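# Robot teaching by demonstration 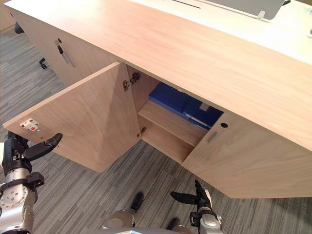

**Category:** Robot programming methods

**Robot teaching by demonstration**, also called *programming by demonstration* or *learning from demonstration*, is a group of methods in which a person shows a robot how to carry out a task. The person may move the robot's arms by hand, steer them from a distance, or do the task while sensors follow the movement. The recorded motion is then played back, edited, or used to train a control program.

The methods are used for jobs that are easy for people to do and hard to write down as a set of fixed positions. Opening a cabinet is a common one. The gripper has to reach the edge or handle of the door, the arm has to follow the arc set by the hinges, and the rest of the robot has to stay out of the way of the swinging panel.

## Terms

A single recorded attempt at a task is called a *demonstration* or an *episode*. The person who gives it is the *demonstrator*, or the *operator* when the robot is controlled remotely. A *policy* is the program that chooses the robot's next movement from what its sensors report. *Playback* means repeating a recorded motion without change.

## Methods

### Hand guiding

In hand guiding, also known as kinesthetic teaching, the demonstrator holds the arm and moves it through the task. The motors are set to cancel the weight of the arm so that it can be pushed with little effort. Joint angles are recorded along the way.

Hand guiding needs no extra control device, and the demonstrator feels contact through the arm itself. It works best with one arm. Moving two arms at once is tiring, and the demonstrator's own hands and body often block the cameras. For this reason some users record the motion by hand first, then play it back with nobody near the robot and save the camera images from the second run.

### Remote control

In remote control, or teleoperation, the operator moves an input device and the robot follows. Common devices include:

- a pair of smaller arms with the same joint layout as the robot, called leader arms
- handheld controllers tracked in space
- a joystick or a six-axis mouse
- gloves or an exoskeleton worn on the arms

Leader arms pass joint angles directly to the robot, so the operator can feel when a joint is near its limit. Handheld controllers pass only the position and angle of the hand, and software works out the joint angles. The second approach fits more kinds of robots but can produce sudden elbow movements when the arm is nearly straight.

An operator may stand beside the robot or work from its camera view. Working from the camera view is slower at first. It does ensure that the operator acts only on what the robot's own sensors can pick up, which makes the recordings more useful for training.

### Observation

Observation methods record a person doing the task without the robot. Cameras, motion trackers, or a handheld gripper fitted with sensors may be used. The motion must then be changed to suit the robot's reach and the shape of its hand. This step is called *retargeting*.

## Cabinet and door tasks

Furniture with hinged doors is often used to test two-armed robots. With concealed hinges, the door does not turn around one fixed pin, and its edge moves slightly outward as it opens. A gripper that holds the edge rigidly can strain the hinge, so operators are usually told to hook the door with one finger or push on its inner face once there is a gap.

Handles affect the choice of movement. A bar handle can be grasped from the front by a two-finger gripper. A recessed finger pull gives the gripper less to hold, and a fingertip has to be placed inside it at the right angle. Failed attempts with recessed pulls are commonly caused by a small error in depth.

Shelves and bins add a second stage. The robot may have to hold the door with one arm and reach into the compartment with the other. The top rail of a cabinet can hide part of a stored box from a camera mounted at head height, and many systems therefore add a camera at each wrist.

Door tasks are usually divided into reach, contact, swing, and release. Davham, a dataset format used for household tasks, stores these as time markers alongside the joint and camera data. Its guidelines ask for the cabinet to be shifted between episodes so that the policy does not depend on one exact placement.

## Recording and training

A recording normally holds joint positions, gripper opening, camera images, and the commands sent by the operator. All of these need a shared clock. A delay between the images and the commands teaches the robot to act too early or too late.

The number of demonstrations needed depends on the task and on how much the setting changes. The Skurno door set contains 1,000 episodes, of which 173 are marked as failed and kept in a separate folder. The smaller Tostanus set has 70 episodes recorded with 13 operators. It was made to study differences in style, such as which arm an operator prefers for the first contact.

Pauses at the start of a recording are generally trimmed. Pauses in the middle are harder to treat. Some come from an operator thinking, and others are a needed part of the motion, such as waiting for a door to stop moving.

## Limitations

A policy trained only on smooth demonstrations may not know how to recover from a mistake. One remedy is to let the policy run and have an operator take over when it drifts, then add the corrected motion to the training data.

Quality also varies with the demonstrator. Tired operators make wider movements and close the gripper harder than needed. Most remote control setups give little or no sense of touch, and light contact with a panel can go unnoticed.

## See also

- Force control
- Imitation learning
- Shao retargeting method
- Two-armed manipulation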